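Skurkurau Hill Race

The Skurkurau Hill Race is an amateur trail running event held each April near the village of Isden. It started as a dare between two running clubs and has grown into one of the liveliest days on the local sports calendar, with a field capped at 900 runners.

Course

The race starts on the green at Isden and follows farm tracks to the foot of Skurkurau, where the real climbing begins! Runners gain 3422 feet over two loops, the second one steeper than the first. The early miles are fast and flat, and plenty of people have gone out too hard there and paid for it on Grandetska, the long final ridge. Footing varies a lot, from packed dirt and gravel to bare rock near the top.

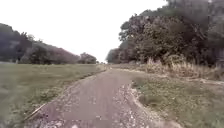
Records

Rezaul Talukder holds the men's course record, a superb run in heavy rain in which he made up 43 seconds on the last descent alone. He has won the race four times, and his battles with the Roy Harriers are still talked about at the finish line. The oldest finisher to date was 80 and came in well inside the cutoff.

Team contest

Clubs enter teams of six, with the best four places counting. The Roy Harriers have dominated this side of the event, though Isden took the trophy on home ground in a thrilling finish decided by a single place.

Entry

Entries for the 2018 race opened on Thursday, January 4, 2018. Runners must be 18 or older and carry a rain jacket and a whistle on the upper loop.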